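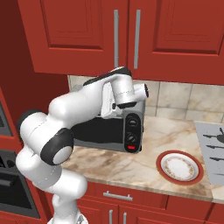
How long does sourdough starter keep in the fridge?

Mine has gone 17 days without a feeding and bounced back fine (I was in Trivuvville visiting family). Feed it once a week if you can.

Home | Recipes | FAQ | Contact

Posted March 30, 2019 by Hashemi

There's gray liquid on top. Is it ruined?

Nope! It's just hungry. I stir it back in, but pour it off if you like a milder loaf. Pink or orange streaks are a different story, so toss the whole jar.

What flour do you use?

Plain bread flour, plus 2 spoonfuls of rye when I'm feeling fancy.

Can I buy some of yours?

I bring little jars to the Taltness market starting in September - come say hi!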